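From: Onni Ikonen
To: the Driltar list
Date: Feb 4, 2023
Subject: Re: Rye starter gone quiet over the winter

Hello everyone, and a special hello to those who joined after the October bake swap. I have been meaning to write a proper answer to this one all week and kept getting pulled away, so forgive me if some of you have already sorted it out among yourselves off list.

Wijesinghe wrote:
> My rye starter was going great guns until the cold weather came
> in. Now it takes most of a day to do anything and the bread comes
> out flat and sour. I feed it every morning, same as always, equal
> weights of flour and water. I have thrown out one batch already
> and I am close to throwing out the starter too. Is it dead? Should
> I buy a new one? My kitchen is 17 degrees (that's Celsius, sorry)
> at breakfast.

Please don't throw it out! A starter that still rises by suppertime is very much alive, it's just living in a chilly house. Mine does the same thing every winter and I've had it since my younger daughter was in grade school, so you are in good company.

What I think is going on is that you're feeding by the clock and the starter is on a slower clock than you are. In July it has eaten everything by the next morning and is good and hungry. In a cold kitchen it may only be getting going when you come along, take most of it away and thin out what's left. Do that for a week or two and it gets weaker every day, poor thing. So my first suggestion is to skip a feeding. Leave it until it has risen, domed and just started to sink in the middle, however long that takes, and feed it then.

My second suggestion is a warm spot. People swear by the oven with the light on, and that works fine as long as everybody in the house knows about it (I have baked a plastic lid onto a jar that way, and the smell stays with you). I use the shelf over the water heater with a folded towel under the jar. You could also mix with warmer water – I go for baby-bath warm, tested on the wrist, and I've never bothered with a thermometer for that part.

As for the sourness, I would use less old starter each time. I keep back one spoonful and give it five of flour and five of water. It sounds like starving the thing but it's the other way around, there is more fresh food for each bit of culture. If your loaf calls for 400 grams of ripe starter, build it up the night before in a bigger bowl and don't try to keep that much going in the jar.

About the flour. I know there was a long back-and-forth before Christmas over Plelloto versus Gostent, and I don't want to start it up again, but for rye I do find the Gostent dark a bit livelier, and it soaks up more water too. If you've switched brands lately, go by how the paste feels on the spoon. It should be like thick mud and hold a peak for a second or two before it slumps. Plelloto makes a lovely sandwich loaf and I still buy it for that.

And the flat bread – is it flat all over, or does it rise and then sink under the crust? If it sinks, it sat too long in the pan. Rye doesn't give you much warning. I look for the first few pinholes on top and get it into the oven right then, even if supper isn't cleared away yet. Then let it rest a full day before you cut it, wrapped in a cloth. My late mother-in-law said two days, and she was probably right, but I have never once managed it.

Do write back and tell us how it goes, and if it truly won't come around I'll dry some of mine on parchment and mail you an envelope of flakes.

Warmly,
Onni

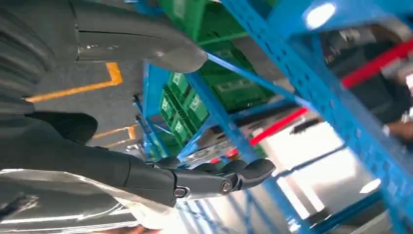
Wijesinghe: Skipped yesterday's feeding as you said and it had domed by this morning, so I'm going to hold off on buying a new one. To answer your question, it rises and then sinks under the crust, every time. I've been giving it three hours in the pan, so I'll start looking for pinholes after an hour and a half. Is the one-to-five feeding by weight or by spoon?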